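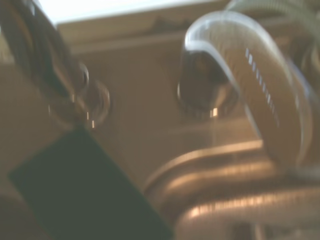

How long should you set aside for the Tirna open day?

Give it the whole morning and bring a snack, because the line for the tasting room alone took us the better part of an hour.

I had wanted to see the Zabala cheese cellars at Tirna ever since my sister came home with a wedge of their Furkau wrapped in her sweater, and on 3/9/21 we finally drove up the valley with the windows down and far too many bags in the back seat (I always think I'll buy more than I do, and then I do!). Parking is in the field behind the church. Wear shoes you don't mind getting muddy.

Our guide was Brunello Pagano, a soft-spoken man who has been turning wheels of cheese there for most of his working life and still pats each one as he goes by. He took us down in a group of 6, all of us in paper hats, and told us to breathe through our noses for the first minute so we'd get used to the smell. It's a good smell once you do, something like mushrooms and wet stone and warm butter.

The oldest cellar holds 1000 wheels on spruce boards. Every one gets rubbed with brine by hand, and Brunello let a little boy in our group try it, which made his day and soaked his sleeves. The Furkau stays down there until November, and the softer one, Tutier, comes up much sooner and is mostly eaten in the valley.

Upstairs, Cayetano Esteban was cutting samples and talking to everybody at once. I asked him how to keep the Tutier at home and he said to wrap it in plain paper, put it in the vegetable drawer, and take it out well before supper. He also said to eat the rind. My husband didn't, and I ate his.

We had 2 bowls of the potato soup at the long tables outside, with bread and a spoonful of the fresh curd stirred in, and I'd go back for that soup by itself. The shop takes cards now, but the soup stand is cash only. They close the cellar doors at noon, so do the tour first and your shopping afterward, and ask for the end pieces, which they keep in a basket under the counter and sell for next to nothing.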